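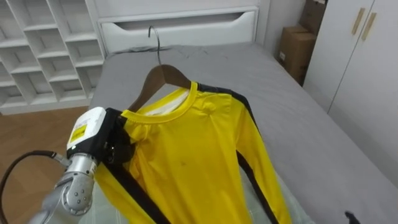
*Yellow long-sleeved top on a wooden hanger*

**Lease Return Analyst, Aircraft Records — Plaltgate**
Posted October 10, 2019 · Reference 2827 · Full time, fixed term to the end of February

Plaltgate manages aircraft on behalf of lessors and lenders. When an airline stops paying rent or ends a lease early, we take delivery of the aircraft, establish its condition and prepare it for the next operator. The current intake comes from Fondar, a regional carrier that is handing back 12 turboprops under a settlement with its creditors. We are hiring one analyst for the records side of that work.

## The work

- Reconcile airframe, engine and propeller logs against the return conditions in each lease.
- Trace life-limited parts back to birth and list every gap in the paperwork.
- Check airworthiness directive status against the operator's own compliance report.
- Calculate maintenance reserve balances and any end-of-lease payment owed by either party.
- Draft the open items list for each aircraft and keep it current until the technical acceptance is signed.

Records are held in two places. Scanned files are in Dirnirent, our document system; the paper originals are in storage at the Howells hangar. Scans made before the carrier changed maintenance contractors are poorly indexed, and part of the job is re-indexing them. Expect 300 to 500 task cards per heavy check.

## Requirements

- Three years in aircraft technical records, with an airline, a repair station or a lessor.
- Working knowledge of lease return conditions — half-life, full-life and hard-time terms in particular.
- Experience reading engine shop visit reports and disk sheets.
- Good spreadsheet skills. Dirnirent exports to plain tables and nothing else.
- Legal right to work in the United States.

A mechanic certificate is useful but not required. Previous work on a repossession or an airline bankruptcy should be stated in the application, with your role and the aircraft type.

## Terms

The post is based at the Howells office, Monday to Friday. Two or three trips to the carrier's maintenance base are likely, each lasting up to a week; travel and lodging are paid directly by Plaltgate. Overtime is paid at time and a half and must be approved in advance. The contract may be extended if redelivery of the last aircraft slips.

## How to apply

Send a resume and a one-page summary of a lease return you have worked on, with party names and serial numbers removed. Quote reference 2827 in the subject line. Applications are read as they arrive, and the posting closes when the position is filled. Selected applicants will be given a short written exercise — a sample log set with a status summary to correct — followed by an interview at Howells or by phone.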